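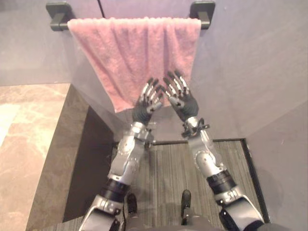 Weddings > Venues and fairs > Visit reports

Search visit reports Enter a town or venue Go

Sestbridge Wedding Fair: did we need to go?

Posted December 11, 2014 by Sheyla Condori

The flyer promised "139 wedding experts under one roof." I had a floor plan and comfortable shoes, and I would like to know where they put them. Two whole rows at the back were coat racks and stacked chairs. Admission was $12, parking extra.

My sister is getting married next September, so I went in with a list: dress, photographer, somewhere to hold the thing. The first stand inside the door was Nurine, who do gowns. Nice fabric, pushy sales talk. The "fair only" price on the one I liked was $2249, and when I asked what it costs on a normal day the woman went to find a colleague. I left before the colleague came.
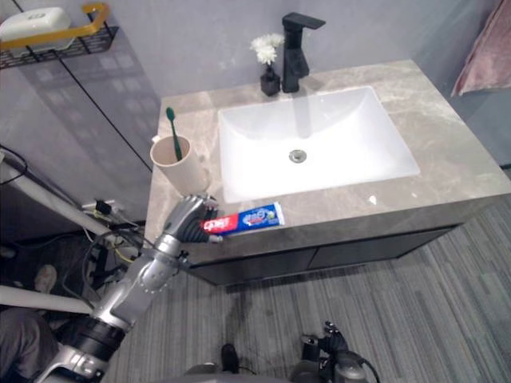 The venue talk

Surkthorpe had the stage after lunch. They say they can seat 1000 guests, which is a strange thing to brag about to couples who mostly want eighty. Catering has to be theirs. So does the bar. I asked about the corkage fee and was handed a brochure with no corkage fee in it.

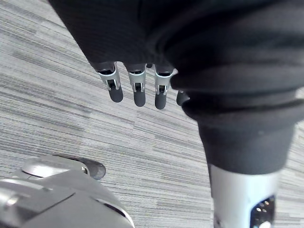
Kartha, the photographers, were better. They let me leaf through one complete wedding, blurry dance floor and all, where every other stand had a book of greatest hits. Still no printed price list, though, and the quote they promised by email hasn't shown up.

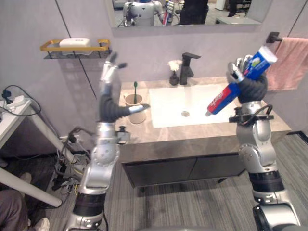
I also sat through the fashion show, which started late and had more tuxedos than dresses. By then the free cake was gone. I came home with one useful business card and a bag of flyers, and my sister has decided to ask her coworkers instead.

Comments (3)

mapleknot: Same gown was the same price in their store two weeks later. Just saying.

Dee R.: We booked Surkthorpe and loved it, but yes, get the bar prices in writing.

tallgroom: Was the parking still cash only?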